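Section 11: Fitting the processor

This section covers fitting a processor to the main board of a Fitdale 651 desktop case. The power supply and main board should already be in place (see Sections 9 and 10). Allow 18 minutes if you have not done the job before.

You will need:
a clean, flat work surface
a soft cloth
a small torch
thermal paste
the leaflet supplied with your main board

CAUTION: Switch off at the wall and unplug the mains lead before you start. Touch a bare metal part of the case with your fingertips, and do so again whenever you have walked away from the bench.

11.1 Preparing the case

1. Lay the case on its side with the open side facing up.
2. Move any loose cables out of the way and tuck them behind the drive bay.
3. Shine the torch into the case and check for dropped screws. Remove any you find.
4. Find the processor socket, using the leaflet if necessary.

Note: Owners of the older Lenihan case should take out the top fan first. Refit it at the end of Section 12.

11.2 Opening the socket

1. Press the socket lever down and slightly outwards, then let it rise.
2. Lift the load plate, if your board has one.
3. Look at the contacts under the torch. If any are bent, stop and return the board to the Hastotholm service desk. Do not try to straighten them.

11.3 Placing the processor

1. Open the tray and take the processor by two opposite edges. Keep clear of the underside.
2. Turn it until the corner mark matches the mark on the socket.
3. Bring it over the socket with the metal side up.

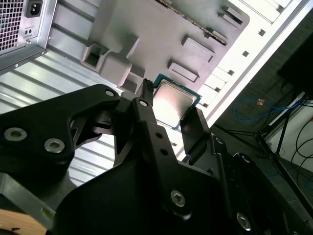 Fig. 11-2. Processor held by its edges above the open case.

4. Level the processor and lower it straight down. Do not slide it across the contacts.
5. Check that it sits flat on all sides. If one corner is raised, lift it out and repeat from step 2.
6. Close the load plate and bring the lever down until it catches. Some resistance is normal.

CAUTION: Never press on the processor to make it seat. If the lever will not close with moderate force, open it again and check the corner marks.

11.4 Before fitting the cooler

Wipe any finger marks from the metal top with the soft cloth. Leave the thermal paste until the cooler is ready to go on. Keep the plastic socket cover, as boards returned without it are not accepted for repair.

Continue to Section 12, Fitting the cooler.

Revised August. Corrections to Finbarr Quinlan, Technical Publications, Flanonmont.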